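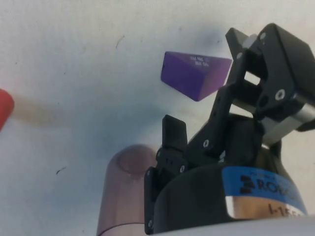 # About Clorum

We're a shared workshop in Sturnusstead with one long-running build – a sorting arm that picks small things off a table and puts them somewhere sensible. Started in Elin Jenkins' garage. Outgrew the garage. Moved in here with the woodturners and the bike people, who have been very good about the noise.

The project is called Probert. No, it doesn't stand for anything.

## What we're building

A tabletop pick-and-place cell, put together after hours by people with day jobs. Arm, gripper, a wrist camera, a second camera off to the side, and a lot of code none of us want to read again. Goal for this year is plain enough: name an object, arm picks it up, arm puts it in the basket. Any object from the kit, any starting spot, lights on or off.

Kit is deliberately boring. Blocks, a ball, a cylinder, a cup, the basket. Things you can replace from the toy aisle when someone steps on them. The cup is the hard one. See-through plastic gives the depth estimate fits and we've rewritten that bit of the code 9 times. The purple wedge is second worst – sloped faces, so the fingers have to come in at the right angle or it squirts out sideways.

White cloth on the table for now. We tried a grey one and a green one, went back to white. Needs a wash. Colour thresholds are all tuned to it so please don't swap it without telling Elin. 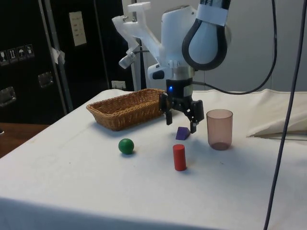 ## Where we're at

- 1,186 logged attempts since we moved in, good and bad, all kept
- Basket drops are decent from the left side of the table, patchy from the right
- Cable routing still a work in progress. Every second build night someone re-does it
- Gripper calibration moved out of Elin's notebook and into the repo, finaly

Next up is a proper parts list and a written start-up proceedure, so the thing can be run by somebody who wasn't here when it was bolted down.

## Who we are

Elin Jenkins runs the build and holds the keys. The rest of us come and go, nearly 20 on the list, fewer in winter. Couple of sparkies, a retired fitter, some students who get the bus over from Tistbridge. No experience needed. If you can use a hex key or label a spreadsheet we've got a job for you.

## Coming along

Doors from 6 pm on build nights, use the side entrance. Closed shoes, hair tied back, stay outside the tape while the arm's powered. Kids welcome with an adult. Tea's free, biscuits are whoever's turn it is.

Membership is $56 a term and covers bench space, consumables and your share of the power bill. First visit costs nothing. Ask for Elin at the side door.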